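Ticket 2698: Zikadard thermostat drops off Wi-Fi overnight
Opened by: Marisol Chambi
Assigned to: Keabetswe Mofokeng
Opened: 11/10/2025
Status: Waiting on customer

Problem
Thermostat in the kids' playroom loses its connection every night and shows error 277 in the morning. Heat still works from the wall buttons. The app says "Device offline." A second thermostat in the hallway stays connected.

Steps tried by customer
1. Restarted the router. Came back, dropped again the same night.
2. Removed the thermostat from the app and added it again. Same result.
3. Moved the router to the upstairs landing. No change.

Reply from Keabetswe
Error 277 means the thermostat asked the router for an address and got no answer. Please check whether the router has a night schedule turned on. Also set the address lease to 60 minutes or more, and send the firmware version from the Settings screen.

Reply from Marisol
No night schedule. The lease was set to 2 minutes, no idea why. Changed it to 60. Firmware screen only says "Up to date." Playroom floor attached.
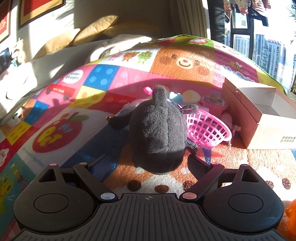
Next steps
Leave the lease at 60 and watch it for two nights. If error 277 returns, hold the Menu button until the version number shows and add it to this ticket. Fadwa Hamdy will pick it up from there.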